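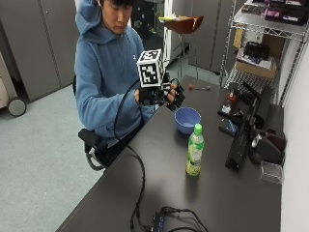
Clevberg inquiry into executive powers releases interim report

October 10, 2025

The independent inquiry into the powers of the head of government in Clevberg has released its interim report, recommending that declarations of emergency lapse after 80 days unless renewed by a vote of the full legislature.

Under the present law, a declaration may remain in force until it is withdrawn by the office that made it. The report finds that this arrangement leaves members with little opportunity to examine how emergency powers are used, and that the reasons for continuing a declaration are seldom set out in writing.

The inquiry received 3656 written submissions and heard evidence at public sittings in Clevberg and Stultine. Many submissions dealt with the protection of religious and language minorities, a matter the inquiry will address in its final report.

"A legislature should be asked to give its consent more than once," said the inquiry's chair, Vangelis Giannakopoulos. "We have tried to propose limits that any government, of whatever colour, could work within."

The report makes four further recommendations on the publication of cabinet directives. The government has not yet indicated whether it will adopt them.

A public forum on the findings will be held at Pillent Hall in Stultine later in October. The hall can seat up to 200 people and registration is required. Written responses to the interim report may be lodged with the inquiry's secretariat until the end of the month.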